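3. Materials and layout

3.1 The preparation surface

The study is concerned with how a small coffee point is laid out and how that layout affects the steps a person must take to prepare one cup. Earlier work by our group (Yen and Olmedo, the Skernalus survey) dealt with shared kitchens in which the machine stood on a fitted worktop against a wall. In those kitchens the depth of the surface was fixed and the machine could be moved only sideways. A free-standing table removes that limit, and with it most of the habits that users bring from home. It also makes the position of each object a matter of choice, so that the layout has to be stated with some care if the results are to be compared with those from other sites.

A light wooden table was used throughout. Wood was preferred to a coated metal top on the advice of Sebastian, who had found in the Uvlow trial that light objects were pushed out of place more easily on metal. The grain was left visible. No guide lines were drawn on the surface, as we wished users to judge distances by eye in the way they would at home or at work. Spills were wiped with a plain cotton cloth after every session and the table was left to dry before the next.

The coffee machine was treated as the fixed point of the layout and all other objects were placed in relation to it. It has a white body with rounded corners and was stood directly on the wood, without a mat. We tested a mat in the pilot sessions and gave it up. It hid small spills, and it raised the front of the machine slightly where the edge had curled. 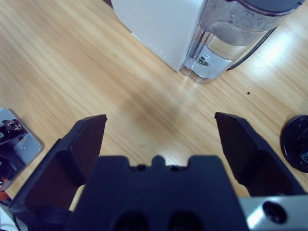 Placement followed two rules. First, the machine had to stand far enough back to leave clear table in front of it, so that a tray, a glass or a hand could be set down there without touching anything else. Second, it had to be possible to reach the lever without leaning over the spout. The second rule was the harder to meet, and in the pilot sessions the machine was moved several times before the team agreed on a position. Ekwueme noted that shorter users tended to draw the machine towards them before lifting the lever – a habit which defeats the first rule – and the final position is a compromise between the two.

3.2 Objects in the layout

The objects other than the machine fall into those that hold something ready for use and those that receive the finished drink. Capsules were kept on an open wire stand with a round black base. An open stand was chosen over a drawer or a lidded box on the grounds that the user can see the colours at once and does not need a free hand to hold a lid. Its weakness is that capsules on the lower part of the rods are less easy to grasp than those higher up, and users who took the nearest capsule first were left with the more awkward ones at the end. We did not correct for this. Gallardo suggested refilling from the bottom upwards, and this was done from the second block of sessions onwards.

Capsule colour was used only as a label. Users were asked for a colour and not for a named blend, which avoided any need to read small print. Teal and blue capsules were mixed on the same stand during the early sessions, and a few users hesitated between them when asked for one or the other. The instruction sheet was later changed so that a request for either shade was satisfied by both.

The drink was made into a clear glass. A cup would be more usual, but a clear wall allows the level to be seen from the side and makes it plain when the flow has stopped. The glass stands on the drip tray under the spout, where the metal grille lets stray drops fall through. A flat teal tray with rounded corners and a raised rim served as the place to which the drink was to be carried. The rim matters more than it may seem to: in the pilot sessions a rimless board was used, and a glass set down near its edge could slide off without warning.

The layout is given in Figure 2. The machine stands near the back of the table with the capsule stand to its right and the tray to its left. The work therefore passes from right to left: capsule, machine, glass, tray.

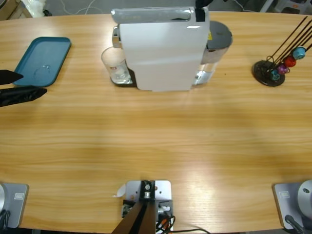
Figure 2. The coffee point, with tray, machine and capsule stand on a light wooden table.

Does the order of the objects matter if they are all within reach? The order has a small but steady effect on the preparation, mostly through crossed movements. When the stand and the tray were placed on the same side of the machine, users often carried the filled glass past the capsules, and the stand was knocked more often than in any other arrangement. With the two on opposite sides the path of the glass is short and nothing stands in it.

3.3 Procedure

A total of 143 preparations were recorded in the main study, in 4 blocks. Each preparation began with the lever closed and the glass already in place, and ended when the glass had been set down on the tray and released. Users could take the steps in any order they wished, though in practice the machine allows little choice: the capsule must go in before the lever is closed, and the flow cannot be started until it is.

The water tank is clear, so the level could be checked between preparations without lifting the lid. It was topped up to the same height each time using a jug marked by Olmedo. Tap water was used in the first block and filtered water from then on, after scale was found on the inside of the tank. We found no difference in the order of steps between the two.

Timing was taken by hand. Two observers worked independently from the written definitions in the Duvix protocol, with one change: a pause was counted only when both hands were still. Where the two readings disagreed by up to 2 seconds the mean was used, and larger differences were settled by going back to the session notes. Most of these concerned the moment at which the glass was released, as some users kept a finger on the rim while turning to the next task.

3.4 Faults and exclusions

Preparations in which the capsule was dropped were kept in the sample if the user picked it up and went on, and left out if an observer had to step in. Preparations with an overfilled glass were kept for the analysis of order but not for that of carrying time, where the user's extra care would have distorted the result. The same was done in the Cifuentes kitchen study, and the two sets of carrying times can be compared directly on that basis.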